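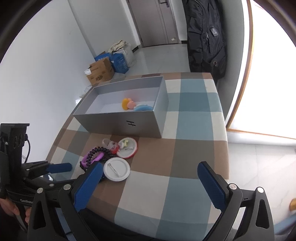

The table at Vieira, with the gray box.

THE GRAY BOX

By the time Hanne got to the kitchen, Amândio Vieira had already sorted his aunt's entire life into two categories, and one of them was the plaid tablecloth.

"That's the undecided pile," he said. "The box is for keeping."

The box was gray and open at the top, with a small black H on the front. Hanne Hjaltested took the H personally for a second, then remembered that she had met the aunt twice, and that on one of those occasions the aunt had called her Helga.

"What does the H stand for?"

"Hastero. They sold shoes, or stoves. Olga would know."

Olga Matos did know, and she said so from the hallway, where she was wrapping lamps in bath towels. Hastero had sold hearing aids in Movville until the owner ran off to Trornano with his own bookkeeper, and the aunt had gone to the closing sale and come home with the display boxes. There had been nothing wrong with her hearing. She liked a box.

Hanne looked inside. So far the things worth keeping were something orange, something pink and something light blue, huddled in the front corner as if they'd been sent there.

"What are these?"

"Soft," said Amândio.

"I mean what are they for?"

"I was four the last time I was allowed to touch them. They were for not touching."

She let that go and turned to the undecided pile. There was a black coil like the cord off an old telephone, and a purple band tangled up with it in a way that suggested years of marriage. There was a clear plastic ring too big for a finger and too small for anything else. There was a little see-through container with a red end. There were two round badges, both lying on their faces, and on the back of the red-rimmed one sat a pale yellow flower, or a thing that had wanted to be a flower, with a safety pin underneath.

"Don't turn the badges over," said Amândio.

"Why not?"

"Bernardo and I have a bet."

Bernardo Godinho was out on the back step, eating the last of the aunt's canned peaches straight from the can, on the theory that they couldn't be shipped. He had driven the van 109 miles that morning and considered his part of the day done. His position, which he now restated through the screen door with his mouth full, was that the red one came from the 1530 Club. Amândio's position was that there had never been a 1530 Club, that it was a bus, and that their aunt had ridden it to the dentist.

"It was a club," said Bernardo. "They met on the bus."

"What did they do?"

"They went to the dentist."

Hanne sat down. She had come along to help carry a dresser. In the two years she had been engaged to Amândio she had learned that his family could not throw away a rubber band without hearing from both sides, and she had brought a sandwich.

"And the white one?" she asked.

The kitchen went a little quiet. Even the lamps stopped.

"The white one," Olga said, coming in with a towel over her shoulder, "is from Nektarios."

Hanne waited. It seemed to be her turn.

"Nektarios Chatzigeorgiou," said Amândio. "He ran for mayor. She made his badges on this table, all of them, with a hand press. He got eleven votes."

"She made eleven badges," said Olga.

"Was she in love with him?"

All three of them looked at her with real pity. Bernardo put down the can in order to do it properly.

"She couldn't stand him," said Olga. "He owed her for the pins."

It was decided, after a discussion that outlasted the sandwich, that the white badge should go in the box as evidence of the debt. The purple band could go to Olga, who wanted it, and the black coil also to Olga, who did not, as the two could no longer be separated without tools. The plastic ring was put back in the drawer it had come from. The drawer was being sold with the dresser.

That left the red badge. Amândio moved the yellow flower to one side with great care, slid out the safety pin, and put his thumb on the rim.

"Loser carries the dresser," said Bernardo.

"Loser and Hanne," said Amândio.

He turned it over. They all leaned in. It was a picture of a tooth, smiling, and under the tooth it said MEMBER.

"Well," said Bernardo, and went to look for another can of peaches.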